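From: Lamduan Khunthong
To: Clostby household list
Date: April 25, 2021
Subject: Re: Where does everybody keep their spoons?

Rainer Pfeiffer wrote:

> We moved into the Ridwood flats this month and have one cutlery drawer, 43 cm
> wide, which sticks. My wife wants everything in a pot on the table. I say a
> pot on the table is what cafés do when they have given up. Spoons, chopsticks,
> the lot, all jammed in together. Does anyone live like this on purpose?
>
> Also, does the Bunik shop still do drawer runners?
>
> Rainer

Rainer,

Yes, on purpose, and for nine years. Your wife is right and I would concede early, while there is still some credit in it.

We had a drawer too. It held 15 teaspoons when we moved in and four when we left, and I have never had a satisfactory account of the rest. Since then the chopsticks and spoons have stood in a white plastic holder on the dining table, handles up or handles down according to who did the washing up. My mother holds that spoons go bowl up. My husband holds that they go wherever his hand happens to be at the time. I have stopped refereeing.
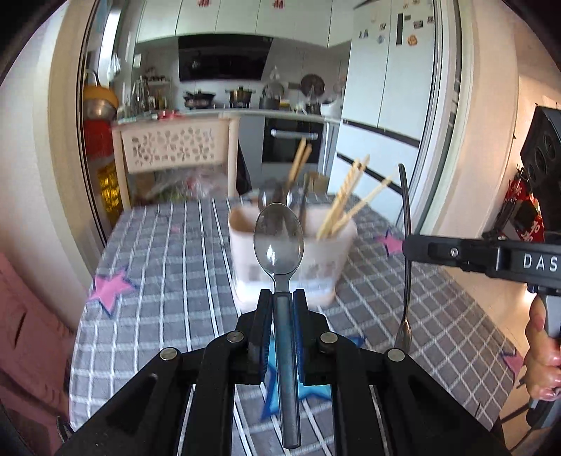 1. What goes in

Long spoons and chopsticks, and whatever else you reach for at every meal. Keep the chopsticks bundled on one side or you will spend your evenings pairing them up like socks. Knives stay out. So do the teaspoons, which sink to the bottom and are found again at Christmas.

2. What it stands on

A patterned cloth, if you can bear one. Ours is grey with a white grid and stars on it, pink and blue, and I was against it for a week. It hides a remarkable amount of soup. The plain linen one from Şimşekoğlu hid nothing at all and is now in the airing cupboard, being saved for guests we don't like enough to feed.

3. Washing the holder

Weekly. Tip everything into the sink, scrub the bottom with a bottle brush and let it dry upside down. If you leave it for a fortnight you will meet what lives in there, and you'll go back to the drawer out of shame. Wooden chopsticks want drying properly before they go back in as well.

As for Bunik, they had runners when I was last in, at the back past the paint, but only in the long size. You would have to cut them down. Message 291 in the archive has somebody's instructions for doing that, followed by eleven replies telling him he did it wrong.

Lamduan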